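Setting Up a Slotted Wooden Desktop Organizer

Applies to flat-pack organizers with a drawer on one side and open compartments on the other, such as the Wudden and Clelov types. The steps assume the unit is already assembled and the glue, if any was used, has cured overnight.

Tools and materials
Tape measure
Soft dry cloth
Fine sandpaper
Adhesive labels, pre-printed or blank
Felt pads, self-adhesive

1. Check the panels

Laser-cut edges are dark and can leave soot on fingers and on anything pale stored against them. Wipe every edge with the dry cloth until it comes away clean. Do not use a wet cloth on unfinished wood. If a tab stands proud of its slot, sand it flush, working along the grain.

Pull the drawer out completely and check that the knob screw is tight. A knob that turns freely will strip its hole within a few weeks. Put the drawer back and run it in and out several times. If it binds on one side, the base is usually out of square; press the side panels inward at the back and try again.

2. Place the unit

Set the organizer with its back toward the wall and leave enough room in front for the drawer to open fully. Fit a felt pad under each corner if the tabletop is glossy. Keep the unit out of direct sun, which fades the wood unevenly around whatever is standing on it.

3. Assign the compartments

Sort by height first and by frequency of use second. Bottles go at the back, where the raised panel supports them. Short items go at the front. Small flat items that roll or scatter, such as clips, cotton pads and sample sachets, go in the drawer.

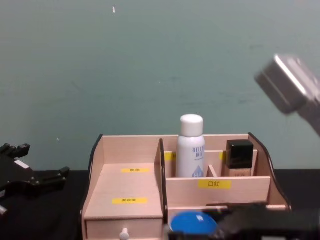
Lipstick needs a front compartment with a low panel, so that the tube can be gripped without moving anything else. Store tubes upright with the cap on. Foundation and spray bottles are heavier and should stand on a level surface with their bases fully supported.

Leave one compartment empty at this stage. It will be needed after step 5.

4. Apply the labels

Label the compartment, never the product. Fix each label to the panel face nearest the user, and keep the lettering level with the top edge. On raw wood, rub the spot with the cloth before applying, then press from the center outward for 8 seconds. Labels fixed to a curved or sanded edge lift at the corners.

Short names work best. One word in large type can be read from a chair; a full product name cannot. A label at the back should sit high enough to clear the items in front of it, or it will be hidden once the compartment is filled.

5. Test and adjust

Use the organizer for 13 days without changing the layout. Items left out on the desk during this period belong in the spare compartment, or should replace something that was never picked up. Relabel as required.

Maintenance

Empty and dust the unit once a month. Wipe spills at once and let the wood dry before refilling. Retighten the knob when needed. Peel old labels slowly at a low angle to avoid lifting fibers.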